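Speaker notes: The Catch-All Bowl and Other Promises
Baleo office furnishing evening, September 2025

Slot is 20 minutes. Leave time at the end for people who want to defend their trays.

Open with the claim. Every article on desk tidying says the same thing: put a bowl on your desk and your small stuff will live in it. Keys, clips, the thing you take off your badge. I've read it so often that I stopped asking where it came from. Ask the room who owns a catch-all. Then ask who could say what's in the bottom of it right now. Wait. Don't fill the silence.

Next, the Trondano catalog. Read the line about "a home for every object" in a flat voice. My problem with it is the word home. A bowl with a receipt, a dead battery and three kinds of screw in it is a drawer with no front. You've moved the mess up to eye level and bought some pottery.

Be fair here. I tried it myself for 30 days, starting in May, at the Conside office. Dark desk, plain bowl, keys go in when I sit down. The first week was fine. By the second I was dropping the keys beside the bowl. The distance saved was the length of a hand, and I still saved it. I don't think I'm unusually lazy, but leave that open, somebody will laugh.

Bulky keychains deserve their own mention. A flat key slides into anything. A key with a soft toy on it takes up half the dish, and people put it down wherever the arm stops. Advice writers seem to own one bare key each.

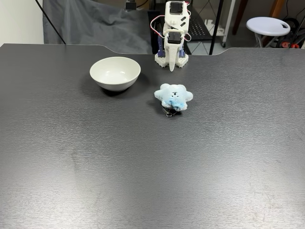 Should the bowl go at the back of the desk or near the front edge?
Put it near the front, on the side you walk in from. At the back you have to reach over whatever you're working on, and most people give up on that by the end of the first week.

Move on to color. Buschmann sells its dark desktops on the idea that they "hide the day." I'd like to know which day. Dark gray shows finger smudges and dust as soon as the light comes in low, and a white dish on top only makes you look harder. If someone asks, I do like how it looks. I just don't believe the sentence.

Then the desk with a notch in the back edge. The pitch is cables. Fine, cables can go there. Small things can also drop through, and I have been under a desk on my knees for a key more than once — keep this short, it's a complaint and it sounds like one.

What I'd keep from all this: 2 rules, and I hold them loosely.
Use the smallest bowl that takes your keys with the keychain on. A deep one fills up because it can.
Tip it out on Fridays. If you won't tip it out, don't own it.

Possible pushback: "Mine works." Good. Ask how long they've had it and whether anyone else uses the desk. Shared desks are where I've seen the idea fall apart quickest, and I have no fix for that — a hook by the door, maybe.

Skip the drawer divider section if we're past the 15-minute mark. Hand over the microphone before taking questions on price.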